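乾燥豆をまとめてゆでて冷凍する手順

缶詰の豆は便利ですが、毎週使うなら乾燥豆をまとめてゆでておくほうが安く、塩加減も自分で決められます。このページでは、白いんげん豆、ひよこ豆、金時豆に共通する手順をまとめます。レンズ豆は浸水がいらないので対象外です。

用意するもの

乾燥豆 628グラム
水 豆の重さの4倍
塩 小さじ2
ローリエ 1枚(なくてもよい)
大きめの鍋、ざる、冷凍用保存袋

豆の量が半端なのは、うちの鍋でふきこぼれずにゆでられる上限がこの重さだったからです。鍋が小さい場合は半量にしてください。水の割合は同じです。

1. 豆を選別する

豆をバットに広げ、割れたもの、しわの深いもの、小石を取り除きます。袋詰めの豆でも小石はたまに混じっています。白い豆は黒っぽいバットの上、金時豆は白い皿の上だと見分けやすくなります。選別が終わったら、ボウルの中で水を2回替えながら洗います。

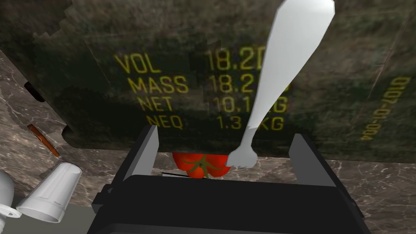
2. 浸水させる

洗った豆をボウルに入れ、分量の水を注いで7時間以上置きます。夜に仕込むと朝にはゆでられます。豆は倍以上にふくらむので、ボウルは余裕のある大きさを使います。5月を過ぎて室温が高くなってきたら、浸水は冷蔵庫の中で行います。常温のままだと水が泡立ち、においが出ることがあります。

浸水が足りたかどうかは、豆をひと粒割って確かめます。断面の中心まで同じ色になっていれば十分です。中心に白く硬い芯が見えるときは、あと1、2時間待ちます。

3. ゆでる

浸水に使った水は捨て、新しい水を豆の上に指2本分かぶるまで入れます。強火にかけ、沸騰したらあくをすくい、弱火に落とします。ローリエはこのとき入れます。白いんげん豆と金時豆は、弱火にする前に10分はしっかり沸騰させてください。いんげん豆の仲間は加熱が不十分だと腹痛の原因になります。

ゆで時間は豆の種類と古さで変わります。白いんげん豆は40分、ひよこ豆は50分を過ぎたあたりから、ひと粒ずつ取り出して確かめます。指で軽くつぶれるくらいが目安です。サラダに使うなら少し手前で止め、スープやペーストに使うならもう少しゆでます。途中で豆が水面から出たら、湯を足します。

塩は、豆がやわらかくなりかけたころに入れます。火を止めたら、ゆで汁につけたまま粗熱を取ります。急いでざるに上げると皮が破れやすくなります。

4. 冷まして小分けにする

小分けの作業は、場所を先に空けておくと早く終わります。ざる、はかり、保存袋、お玉の順に左から並べ、豆が右へ進むようにします。台の奥行きより長さを使うのがこつで、道具を重ねると途中で必ず置き場に困ります。写真のような長い石の天板なら、浅く白い長方形の器を手前に置き、そこに豆を広げて冷ますこともできます。ただし石の天板に熱い鍋を直接置くのは避け、鍋敷きを使ってください。 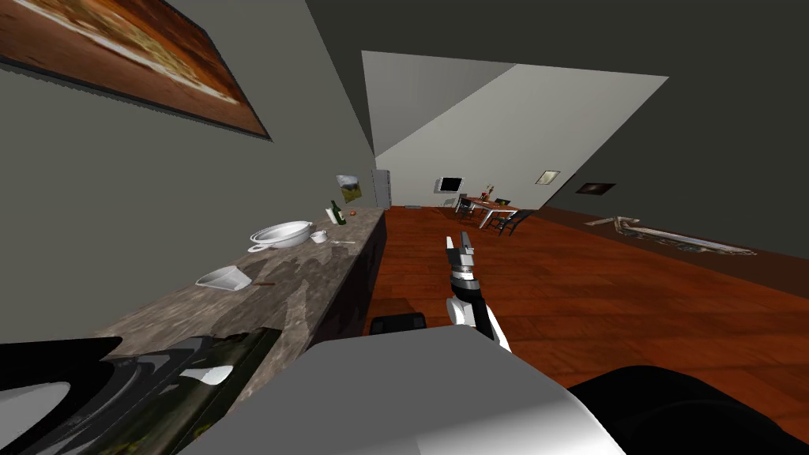 豆は1袋150グラムにしています。缶詰の中身より少なめですが、二人分のスープやカレーにはちょうどよい量です。袋に豆を入れたら、ゆで汁を大さじ2ほど加え、平らにして空気を抜きます。ゆで汁が少し入っていると、解凍したときに表面がぱさつきません。

袋には豆の名前とゆでた月を書きます。凍ると白いんげん豆とひよこ豆は見分けにくいので、名前は省かないほうがよいです。油性ペンは袋が乾いているうちに、つまり豆を入れる前に使います。

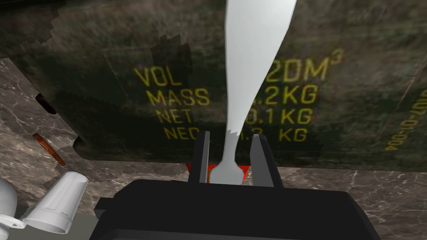

5. 冷凍と解凍

袋は金属のバットに寝かせて冷凍し、固まったら立てて並べます。保存期間は最長で3か月です。それを過ぎると霜がついて風味が落ちます。冷蔵の場合は3日で使い切ります。

煮込みに使うときは凍ったまま鍋に入れてかまいません。サラダに使うときは冷蔵庫で一晩解凍し、ざるで汁を切ります。急ぐときは袋のまま流水に当てます。一度解凍した豆は再冷凍しないでください。

うまくいかないとき

いつまでも硬い場合は、豆が古いことがほとんどです。次にゆでるときは、浸水の水に重曹をひとつまみ加えると改善することがあります。入れすぎると皮がぬるつき、味も変わります。

皮ばかりむける場合は、火が強すぎます。豆が鍋の中で踊らず、静かに揺れるくらいの火加減に直します。

余ったゆで汁は、味見をして苦みがなければスープのだしになります。製氷皿で凍らせておくと、少量ずつ使えます。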